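Brokomix 1225 Table Cover in Taupe: Review After a Spring and Summer of Use

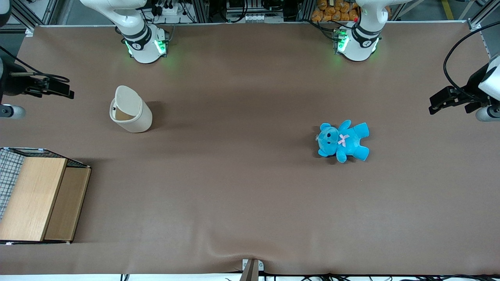

The 1225 in taupe, with a cup, a teddy bear and a wooden box on it. Note the faint creases, and the gathered fold at the front edge.

The Brokomix 1225 is a plain fabric cover for work tables and craft tables. It has no pattern, no border and no fringe. I bought mine from Ollonbridge in March for $66, which is a lot for a flat piece of cloth, and I nearly sent it back the first day on account of the creases. I kept it. What follows is how it has held up.

What you get

One cover, folded in a paper sleeve, and a set of corner clips in a small bag. My kitchen scale put the cover at 940 grams without the clips. That is heavier than a bed sheet of the same size and lighter than the canvas drop cloth I was using before. The label lists it as a cotton and polyester blend with a non-fray edge. There is a 2-year guarantee against the edge coming apart, and you need the order slip to claim on it, so keep the slip.

The clips are weak. They hold on a thin tabletop and slide off a thick one. I put them in a drawer and use ordinary binder clips from the office supply store in Traltorville.

Color

Brokomix calls this color taupe. It is a warm brown, closer to cocoa with milk than to gray. On my screen the store photo looked cooler than that, so if you are trying to match gray cabinets, ask for a swatch first. Ollonbridge mailed me one of the dark green for the price of a stamp, and the swatch was accurate.

The finish is matte, and this is the main reason to buy it. My old table had a gloss top and I got glare from the overhead light every evening. With the cover on, light falls on it softly and there is no bright patch in the middle. Pale things show up well on it. A white cup stands out clearly, and so does anything in a light blue or cream. Wood is less of a contrast, as you would expect on brown, but I have not had trouble finding a wooden box on it.

If you sort beads, buttons or hardware, a mid-brown is a good choice for most of it. Brass screws and brown buttons are the exceptions. I put down a sheet of white paper for those.

Creases

It came out of the sleeve with sharp fold lines. Brokomix says to hang it overnight. I did, and it made little difference. A steam iron on the cotton setting took out most of them, working from the back. The ones left over are faint and I can feel them with a fingertip more than I notice them otherwise. Small things sit level on the cloth. A tall cup doesn't rock.

New creases form wherever the cloth is pushed around. If anything is fixed to the edge of your table — a bracket, a vise, a lamp clamp — the cloth will bunch up there, and you get a gathered fold running onto the work area. I have not found a way to smooth this out completely. You can loosen whatever is attached, pull the cloth flat and tighten again, and that helps for a while. You could also cut a notch, but that would void the guarantee on the edge. I left mine whole and live with the fold.

This is my biggest complaint. A cover sold for work tables should come with a slit or a flap at the front, or at least a version that has one. The Montoya cover, which I used for part of last year, has a buttoned opening on one long side. It looks odd but does the job.

Fit

The sizing chart is confusing. It gives the size of the table the cover is meant for, not the size of the cloth, and the allowance for the drop changes from one size to the next with no explanation. Measure your table, then measure again with the overhang you want, and write to the store with both numbers. They answered me the same day.

There is one thing to watch. Too much cloth at the front ends up in your lap, and you drag everything toward you when you stand up. I folded the extra under and clipped it. On a table that things slide across a lot, I would order the smaller of two sizes and accept a little bare wood at the edge.

Cleaning

Dry crumbs and dust brush off easily. Lint is more stubborn, and a stuffed toy left on it for a day will leave fuzz behind. A lint roller gets it.

Liquids are mixed. Water beads for a few seconds and then soaks in. Coffee came out in a cold wash with regular detergent, and since the cloth is brown anyway I could not find the spot afterward. White school glue dried hard and had to be picked off, and it took some of the surface with it. Acrylic paint does not come out. I have one dot of white near a corner and it is there for good.

I have washed the whole thing four times. It came out of the machine slightly smaller the first time, then stayed the same. Line dry it if you can. The dryer put back nearly every crease I had ironed out. Color has not faded that I can tell, but the table is not near a window.

Protection

It will not save your table from heat. There is no pad or backing. I set a warm pan on it once through a trivet and that was fine, but I would not do it without one. It does protect against scratches. The bottoms of wooden boxes are often rough, and mine used to leave fine lines on the tabletop when I pushed it to one side. With the cloth down I have had no new marks.

Noise is lower too. Setting down a hard cup on the bare top made a sharp knock, and now it is a dull one. If you work late with people asleep in the next room, that counts for something.

Compared with the Montoya

The Montoya costs less and has the opening I mentioned. It is also thinner, has a slight sheen, and the edge on mine began to unravel by the third wash. It slid on the table more. For a table used now and then I would buy the Montoya. For one in use every day I would pay for the Brokomix.

I also tried a vinyl cover from a discount store. It wiped clean better than either of them, but it was shiny and smelled for weeks, and paper stuck to it in humid weather.

Good points
Matte surface with no glare
Heavy enough to stay in place
Edge has held through four washes
Quiet

Bad points
Bunches up around anything clamped to the table edge
Supplied clips are poor
Sizing chart needs to be rewritten
Glue and acrylic paint leave permanent marks
Price

Who should buy it

Anyone who wants a plain, dull background to work on and has a table with clear edges. If your table has hardware fixed to the front, look at something with an opening first, or be ready to put up with a fold. People who paint should use a drop cloth.

I give it four out of five. I would buy the same color again, one size smaller. Ollonbridge had the taupe and the dark green in stock when I checked on Sunday, and the black was on back order.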